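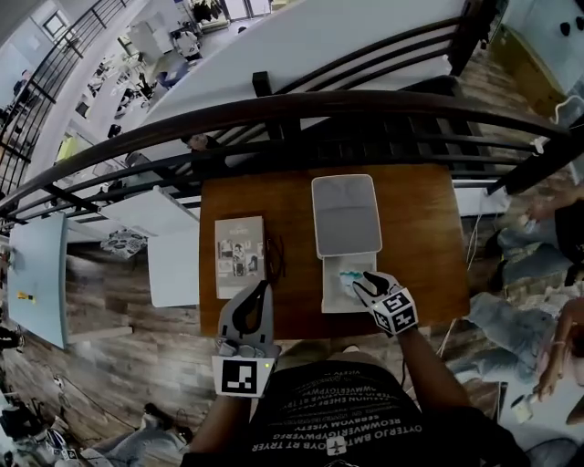 Prurkumcombe Craft Market and Visitor Shops
Seasonal Safety Inspection Checklist, with Comments

Search shops, lodging, events

Inspection completed: Dec 31, 2024
Inspector: Otakar Skála
Received for the market office: Misaki Takeda
Units covered: Ondrejka Gift Shop, Sekunent Pottery, Wesesness Provisions, shared porch and visitor parking

Ratings used: S (satisfactory), C (correction required), N/A (not applicable). Items rated C must be corrected by the seller or the market office, as stated in the comment.

1. Entrances and walkways

1.1 Front doors open fully and are clear of displays. Rating: C
Comment: Ondrejka Gift Shop had a quilt rack standing inside the swing of the left door. The rack was moved during the visit. It is not to be returned to that position.

1.2 Porch boards level and firmly fastened. Rating: S
Comment: The boards replaced in June remain sound.

1.3 Handrails secure. Rating: C
Comment: The rail at the parking lot steps moves at the lower post. Market office to repair.

1.4 Walkway width of at least 40 inches kept between display tables. Rating: S

2. Fire safety

2.1 Extinguishers mounted, visible and tagged. Rating: C
Comment: There are 11 extinguishers on the property register. The unit behind the Sekunent Pottery counter was hidden by shipping cartons. Cartons to be stored in the back room.

2.2 Exit signs lit. Rating: S

2.3 Candles sold or displayed are unlit. Rating: S
Comment: Sellers are reminded that demonstration burning is not permitted indoors at any time, including during evening events.

2.4 Kiln room door closed and labeled. Rating: S

3. Electrical

3.1 Extension cords not used as permanent wiring. Rating: C
Comment: Two cords were in use for window lighting at Ondrejka Gift Shop. An outlet is to be installed by a licensed electrician. The lighting must stay off until then.

3.2 Outlet covers in place. Rating: S

3.3 Panel accessible. Rating: S

4. Food handling (Wesesness Provisions only)

4.1 Cooler temperature log kept. Rating: C
Comment: Log present, but four entries lacked initials. Staff to initial each reading when it is taken.

4.2 Jams, honey and baked goods labeled with maker and ingredients. Rating: S

4.3 Grocery orders for cabin guests held off the floor. Rating: S
Comment: The new shelving is adequate for up to four orders per bay.

5. Displays and stock

5.1 Tall shelving anchored to the wall. Rating: S

5.2 Glass and pottery set back from shelf edges. Rating: C
Comment: Seller at Sekunent Pottery to fit a lip to the upper window shelf.

5.3 Carving tools and other blades kept in a locked case. Rating: S

6. First aid and records

6.1 First aid kit stocked. Rating: S

6.2 Incident book available to all sellers. Rating: S
Comment: The book is now kept at the Ondrejka register.

Corrections are to be reported in writing to the market office. Items 1.3 and 3.1 will be inspected again before the spring opening.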